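4. Domestic sound and the daytime serial

The preceding section dealt with how Kuvell was commissioned and sold. This one turns to what was heard. The surviving material consists of 123 episodes on transcription disc, together with the station's copies of the scripts, all now held in the Brunet collection. The discs are uneven. Several have been played so often that the opening announcements are hard to make out, and a number of the scripts carry pencilled cuts that don't match the broadcast version. Where disc and script disagree, we have followed the disc.

Kuvell was a family serial set in the fictional town of Trurkow, a grain town with a railway siding and one hotel. It ran in the morning, in a quarter-hour slot sponsored by Seltel, a maker of soap flakes. The audience the sponsor had in mind was at home and busy. The writers knew this, and the scripts make allowances for it. Names are repeated more often than they would be in conversation. A character who enters a room is greeted by name, and a character who leaves usually says where she is going. Plot turns are stated twice, the second time by a different speaker.

Most episodes open in the kitchen. This was in part a matter of cost. A kitchen could be suggested with a kettle, a tap, a chair and a door, and all of these were already in the studio effects cupboard. A street or a dance hall called for extra voices, and extra voices were paid by the appearance. The writers' preference for the kitchen is clear in the scripts from the first season, where outdoor scenes are often planned in the outline and then reported in dialogue by someone who has just come in from them.
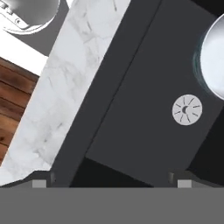 Figure 2. Dark grey appliance with a round knob bearing a crescent moon and radiating lines; gripper in the foreground. Computer rendering.

The effects themselves were handled by one man for nearly the whole run. Lionel Stockdale had come to the station as a junior announcer and moved to effects when the previous operator left. His cue sheets survive for many of the episodes and are more detailed than the scripts. Where a script asks only for "kitchen noise", Stockdale's sheet gives the order of the sounds, the distance from the microphone and the line on which each was to stop. He used 2 marks, a circle for sounds that should be noticed and a short bar for sounds that should not. The second group is much the larger.

This distinction matters for our argument. Earlier writing on daytime serials has tended to treat effects as punctuation: the slammed door, the ringing telephone, the car on gravel. Those sounds are present in Kuvell, and they do the work that has been claimed for them. But they take up a small share of the cue sheets. The bulk of the entries are for sounds that carry no plot at all, such as dishes being stacked during a long speech or a tap left running under a pause. On the discs these are often so low that we missed them on first listening and found them only by going back with the sheet in hand.

We take the low-level sounds to have had two uses. The first was practical. Quarter-hour serials were rehearsed once, if at all, and actors read from the page. Pauses between lines were longer than anyone wanted, and a background of small noises covered them. Stockdale's notes say as much in places. One sheet has "fill here, Doris slow on the turn" beside a run of crockery cues. The second use concerned the listener. A person washing up while the set was on would have heard a kitchen inside a kitchen, and the join between the two would not always have been plain.

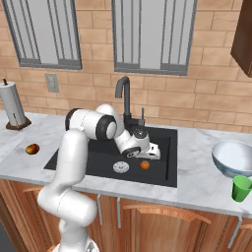

Letters to the station bear this out to a degree. The Brunet collection holds a single box of correspondence about the serial, and most of it is of the usual kind - requests for recipes, complaints about a character's behaviour, offers of marriage to an actor. A smaller group mentions the sounds directly. One woman wrote that she had got up twice to turn off a tap that was running in Trurkow. Another asked the cast to dry their cups properly, as she could hear them being put away wet. Letters kept by a station are not a fair sample of its listeners, and these may have been kept only for the reason that they amused someone in the office. They do show that the quieter cues were heard by at least part of the audience and were placed correctly by them.

The sponsor's position was less settled. Seltel's agency objected to water sounds during the commercial announcement, on the grounds that they made the announcer hard to follow, and then asked for them back the following season when the announcement was rewritten as a scene between neighbours. From that point the product was used in the kitchen by the same characters who carried the story, and the break between serial and advertisement is marked on the discs only by a change in the organ. Stockdale's sheets make no distinction between them. The cues run straight through on the same page and in the same hand.

It would be useful to compare these sheets with those of an evening program from the same station, where the audience was assumed to be sitting down. No complete set has been found. The 4 loose sheets that do survive, from a mystery series in the later slot, contain almost nothing marked with a bar, but they are too few to support a general claim. We return to the evening schedule in Section 5, using scripts alone.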